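Workshop Tips: Before You Buy a Gripper for a Small Arm

Posted 2021-03-30 by Leonora Gatchalian

Every catalog wants to sell you fingers. I have tried plenty of them on the bench in Tiltley and I'm still not convinced most jobs need them. If all you want is to slide parts from one spot to another, try a plain stick first.

Start with the surface. A maple cutting board works fine as a pushing surface and you can buy one at any kitchen store. Screw it down. Clamps get in the way of the arm and tape lets go at the worst moment.

Use toy blocks for test parts. Cylinders, stars, hearts and prisms all behave differently when pushed, and you want the awkward ones in there. A gripper demo done with nothing but cubes tells you very little. 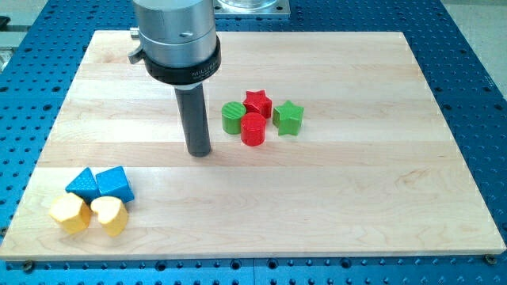
Rod tip over the maple board, with the painted blocks in two groups.

Set the rod height with a sheet of card under the tip. Take the card out before you run anything. Too high and it rides over the low parts, too low and you will be sanding a groove out of your board.

Now the Mushi two-finger gripper, which the seller prices at 300 and calls "universal." I gave it 19 tries at picking a star out of a tight group and stopped there. The fingers need room on both sides and a tight group doesn't have any. The rod could at least break the group up. Hamisi Ndung'u in Prisstead likes the Mushi better than I do, but he works with parts already spaced out in a tray.

The Cultirberg controller at 229 is harder to judge. Its "gentle contact" setting may do something. I ran the same push with it on and off and couldn't tell which was which.

Tips if you test your own:

Write down the misses too.
Wipe sawdust off the board between runs.
Change one thing at a time, tool or controller.
Don't trust a video that starts with the part already in the fingers.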